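4. Comparação entre as duas garras em bancada de cozinha 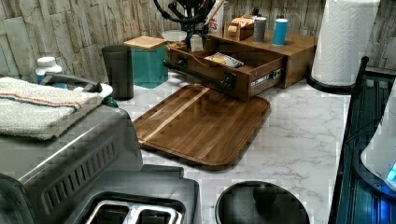 Figura 4. Bancada de cozinha com tábua de corte, organizador de madeira com a gaveta aberta e rolo de papel-toalha.

Amirul Menon leu o rascunho desta seção e discordou logo do título: para ele, comparar garras sem fixar antes o controlador é comparar duas coisas ao mesmo tempo, e o leitor vai sair achando que o dedo de silicone ganhou quando quem ganhou foi o ajuste de força. Ele pediu que a gente rodasse tudo de novo com os ganhos travados.

Rodamos. Deu trabalho, atrasou a submissão para fevereiro e mudou uma das conclusões, então fica aqui o meu agradecimento meio resmungado. Os números que aparecem nesta seção são todos da segunda rodada; os da primeira ficaram no material suplementar, para quem gosta de ver a bagunça.

4.1 O que foi comparado

São duas garras de dois dedos montadas no mesmo braço, o Tilahun de bancada que já descrevi na seção 3. A primeira é a Zuvolness, de dedos rígidos paralelos com pastilhas de borracha. A segunda é a Istden, de dedos flexíveis que se dobram em volta do objeto. As duas falam com o controlador Trudance pela mesma interface, e isso poupou muita dor de cabeça - na versão anterior do sistema cada garra tinha o seu driver, e metade das diferenças que eu media era diferença de driver.

Cada garra fez 500 tentativas, divididas em cinco tarefas de 100: pegar uma lata cilíndrica pela lateral, levantar uma tampa redonda pelo puxador, puxar e empurrar uma gaveta, levantar uma tábua pela borda e destacar uma folha de papel-toalha. No total são 1000 tentativas, todas com o mesmo limite de força no fechamento e a mesma velocidade de aproximação. A ordem das tarefas foi sorteada, mas a troca de garra não: trocar a ferramenta exige recalibrar o punho, e eu não ia fazer isso depois de cada tentativa. Fizemos blocos. Se houver deriva térmica no braço, ela entra aí, e eu prefiro avisar.

A escolha de uma bancada de verdade, com cara de usada, foi assunto de discussão no grupo. Eu queria (e continuo querendo!) objetos próximos uns dos outros, porque é aí que a largura do dedo aberto começa a pesar. Na Figura 4 dá para ver o tipo de aperto de que estou falando: as duas latas cilíndricas, uma cinza-escura e outra azul-esverdeada viva, ficam em cima do organizador, e a gaveta sai justamente por baixo delas.

4.2 Latas e tampas

Nas latas a diferença foi pequena. A Istden acertou 94 e a Zuvolness 91, e olhando os registros eu não apostaria nada nessa vantagem. As falhas, essas sim, são diferentes. A garra rígida falha cedo, quando o dedo encosta na lata vizinha durante a descida e o controlador aborta. A flexível quase nunca aborta; ela desliza para o vão, fecha e às vezes leva a lata meio torta, o que a nossa regra contou como acerto desde que a lata não caísse. Quem for colocar a lata de volta em pé num lugar estreito talvez queira uma regra mais dura que a nossa.

Com as tampas foi o contrário. Um puxador pequeno pede contato firme em dois pontos, e o dedo flexível simplesmente cede em volta dele: 62 acertos contra 88 da rígida. Na primeira rodada a Istden tinha ficado bem mais perto, com 81, e foi exatamente aqui que a queixa do Amirul se confirmou. O controlador estava aumentando a força por conta própria quando percebia escorregamento, e fazia isso mais vezes com uma garra do que com a outra.

4.3 A gaveta

Eu esperava que a gaveta fosse a tarefa fácil. O puxador é uma peça de metal preto presa na frente, com bom contraste contra a madeira avermelhada, e a câmera do punho o encontrou sem drama na grande maioria das tentativas. O problema veio depois do contato. A gaveta corre numa direção que raramente coincide com a que o estimador calculou, e uma garra rígida transforma esse errinho de ângulo em força lateral. A Zuvolness travou a gaveta no meio do curso 23 vezes. A Istden travou seis, porque o dedo absorve o desvio e o braço segue puxando.

Testamos também um modo complacente no Trudance, só para a garra rígida, em 100 tentativas extras que não entram na conta principal. Os travamentos caíram de 23 para nove. Para mim esse é o resultado mais útil da seção inteira: boa parte do que a gente compra em silicone dá para recuperar no software, pelo menos em movimentos de um grau de liberdade.

4.4 Tábua e papel

A tábua foi sofrida para as duas. Deitada no tampo, ela oferece pouca borda para o dedo entrar, e o verniz brilhante ainda atrapalhou a nuvem de pontos - os reflexos viravam buracos no mapa de profundidade, e o planejador mirava no buraco. Resolvemos em parte fundindo três vistas antes de planejar. Mesmo assim ficamos em 57 acertos com a rígida e 41 com a flexível.

O papel-toalha eu deixo quase sem comentário. Nenhuma das garras passou de 30 folhas inteiras, e o tempo mediano foi tão alto que encerramos cada tentativa aos 300 segundos.

4.5 Limitações

Uma bancada só, um braço só e objetos que a equipe já conhecia de cor. As pastilhas da Zuvolness foram trocadas uma vez, entre a segunda e a terceira tarefa do sorteio, e não medimos o desgaste das antigas. A iluminação foi a da própria cozinha, sem controle nosso. A análise por tarefa, com os intervalos de confiança, está na Tabela 3.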